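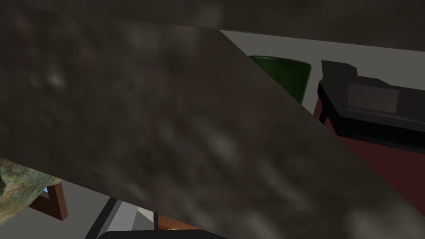

Mircea Jitaru had told our group to expect mostly screens at the Flurkberg open day, and that the real arm would only run if the morning tours finished on time. I've booked two spots for October and I'm trying to work out if it's worth the drive. My daughter is in year 8 and likes robotics, but she loses interest quickly if she can't touch anything. The booking page says "simulation demonstration and floor visit" and gives no times for either part. Has anyone been? How much of it is simulated, can kids have a go, and do you have to stay for the whole thing? We'd be coming by train if parking is a problem.
Posted June 23, 2020

Hatis
Went to the last one. It was good. Parking is fine if you get there early. Wear closed shoes or they won't let you on the floor, they turned back a bloke in thongs.

Sisura
I went with my son, who was a bit younger than your daughter. The visit is in two halves and they swap the groups over, so you may get the floor first or the simulation first depending on your booking number. Ours was 259 and we started with the simulation.

The simulation half runs for 40 minutes in a room upstairs. They load up a made-up room full of furniture and household bits, and the software practises moving through it or reaching for things. The operator switches between views as it goes. In some of them you are so close to a tabletop that you see very little else, and it takes a moment to get your bearings. The colours and surfaces can look odd too — a rock next to a table leg, that sort of thing. The operator told us the rooms get shuffled on purpose so the software doesn't learn one layout by heart. He was happy to take questions but he did talk fast, and the back row had trouble hearing.

Kids can have a go at the end. There are 6 stations and each one takes two people, so you might wait a turn. You get a controller and try to steer around the room without bumping anything. My son bumped everything and went back for a second try.

The floor half is behind a painted line and you can't touch the arm. It was running a sorting job when we were there and stopped once for a few minutes while they reset it. You can leave at the changeover if you've had enough, just hand your badge in at the desk.

One thing to check: the booking page lists a minimum age for the floor half but not for the simulation half. I'd email them if you're bringing anyone younger as well.

Carré
Agree with most of that, but the stations weren't open on the afternoon session I went to. Only the morning groups got them. Could have changed since. If your daughter mainly wants to drive something, ring first and ask which session has the controllers.

Train is easy, by the way. It's a short walk from the station, flat all the way, and there's a bakery on the corner if you end up in the later group.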